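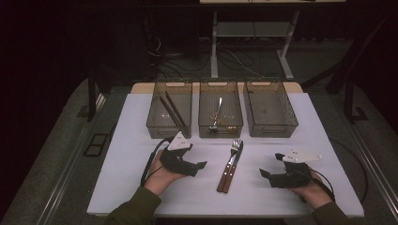
Right, a few of you asked what I do all day since the job changed, so this is going to be a long one. Put the kettle on.

I've been at Stirotura for years. We wash, sort and pack cutlery for canteens and restaurants, and I was on the sorting bench for most of that time. Forks in one bin, spoons in another, over and over. My wrists know all about it.

Back in April we were told two robot arms from Betari were coming in for sorting. Cue a very quiet tea break!

What I hadn't expected was who they wanted to teach the things. They didn't bring in experts, they asked the bench. So now a few of us spend part of the shift with grippers on our hands, picking up forks and putting them where they go, and all of it gets recorded so the arms can learn from it.

First thing you find out – you have no idea how you pick up a fork. I've handled thousands and thousands and I couldn't have told you which end I go for. With two jaws in place of fingers you have to think about it, and for the first hour I was worse than my nephew at Sunday lunch.

A session is 50 goes. Then a 20 minute break, and you do have to take it, the union rep got that put in writing (thank you Louro, you were a pain about it and you were right). My best shift so far is 588 goes across the whole team.

Tomás Fonseca on the next table is miles quicker than me and won't let it lie. He hums as well. The grippers don't record sound, luckily for the robots.

Bits that are better: I get to sit down. My shoulder has stopped clicking. We're asked what we think at the end of the shift and some of it gets used. I said the piles were too tidy, as real trays come in all crossed over each other, and the next morning we had messy ones to do.
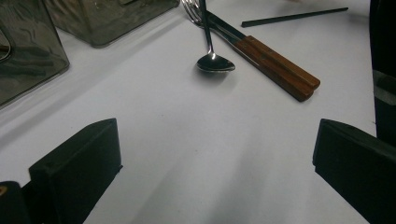

Spoon on top of fork on top of knife, and a chopstick off on its own. More like what comes through the hatch.

Chopsticks, by the way, are a menace. Thin, and they roll if you so much as breathe near them. We do the noodle place's trays so they have to be in there, but I'd happily never see another one.

Bits that are worse: it's lonelier. On the old bench we talked all shift, you could sort with your eyes shut and put the world to rights. You can't chat through this, you have to concentrate, and by two in the afternoon my head's more tired than my arms ever were.

And the obvious one, which my mum asks every time she rings. Am I training my replacement? I asked the manager that straight out. What we've got is no job losses on our site for now and first pick of the new jobs looking after the arms. The Pistholm depot have been told the same. It's "for now" that I keep chewing on.

Nearly 20 of us were on the bench before. A few have gone over to deliveries and like it, one took early retirement and sends us photos of her allotment. The rest of us are split between this and packing.

Someone's asked about pay – yes, it went up a bit for the recording shifts. Not loads. We're asking for it to be made permanent and I'll post when we hear back.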